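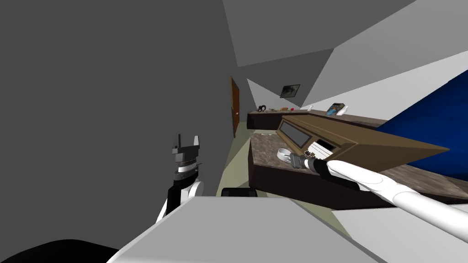
Jaruwan Ratanaporn

Communiqué tracker: joint statements showing under the wrong country
Opened 16/07/2020
Status: Solved (with one leftover, see the end)
Product: Civia statement archive, maps by Trurnomov

What I was seeing

I run the side of our project that follows how foreign ministries in Southeast Asia talk about the big powers. We collect joint statements, readouts of phone calls, press remarks and the chair's statements that come out of regional meetings, and we tag each one by who issued it and who it is addressed to. It's wonderful stuff once you get into it! A single verb swapped between drafts can keep me happy for a whole afternoon.

This week the map went strange. Statements issued by two governments together were being credited to only one of them, and it was always the larger partner. So a readout agreed between a small country and a major power showed up as the major power's statement alone, and the small country's column looked as if its ministry had gone silent. For a tracker that is supposed to show who is speaking, that's about as bad as it gets.

What I had already tried when I opened this

Cleared the cache and reloaded. No change.
Logged in from a colleague's account. Same result, so not my permissions.
Re-imported one maritime statement by hand with both issuers typed in. It looked right in the entry form and wrong on the map.
Changed the date filter from the default 90 days to "all." More wrong entries, same pattern.

First reply from Civia support

They asked for an export of the affected records and whether I was using the old issuer field or the new one. I didn't know there was a new one! It came in with the last release and takes a list of names, while the old field takes a single name. They also wanted to know if we had custom templates. We do. The Nguyen template, which came with the project when I took it over, sets out each record the way our analysts like to read it: issuer, audience, occasion, key phrase, change from last time.

Second round

I sent the export and had a good look through it myself while waiting. Every bad record had both governments in the new list field, correctly spelled, in the correct order. The old field was filled too, and only with the first name. So the data was fine. What a relief, because I had been picturing a long weekend of retyping.

That moved the suspicion to the map. I switched off the Trurnomov layer and looked at the same records in the plain table view, and both issuers were there. Switched it on again and the smaller country vanished. I think I cheered out loud.

The cause

The map layer was still reading the old single field. When a record comes in through the Grenunix feed, the old field gets filled with whichever government hosts the web page the text was taken from. Major powers tend to post their readouts first and in English, so our feed picks up their version, and the partner government gets dropped at the map stage. Nothing political in it, though you could easily have built a very confident op-ed on that map.

The fix, for anyone with the same setup

1. Go to Project settings, then Fields.
2. Find "Issuer (legacy)" and set it to hidden. Please don't delete it, as older templates will complain.
3. In the map layer, open Source and choose "Issuers (list)."
4. Under Shared records, pick "Count for each issuer."
5. Rebuild the map. Ours needed 2 rebuilds before the colors caught up.

Step 4 deserves some thought. "Count for each issuer" means a bilateral statement appears once for each side, which suits us because we want to see who put their name to what. If you are adding up total statements across the region, pick "Count once" or your totals will swell. For statements from the whole bloc we made a separate issuer and left the members off, since a consensus text says very little about what any one capital would have written by itself.

How it looks now

So much better! The smaller ministries are back on the map, and you can follow a phrase on fishing rights as it moves from one bilateral readout to the next. The analysts have already started arguing over it, cheerfully, and one of them wants a column for phrases that were dropped.

Still open

Statements with a late co-signer. If a government adds its name after publication, the Grenunix feed makes a new record and leaves the old one in place, so we get 2 entries for one text. Support reproduced it and has it down for the August release. Until then I merge them by hand: open the newer record, choose Merge into, pick the older one, and keep the newer issuer list.

Huge thanks to the support desk, who read the whole export and asked great questions. I'll add a note on this ticket once I've tested the release.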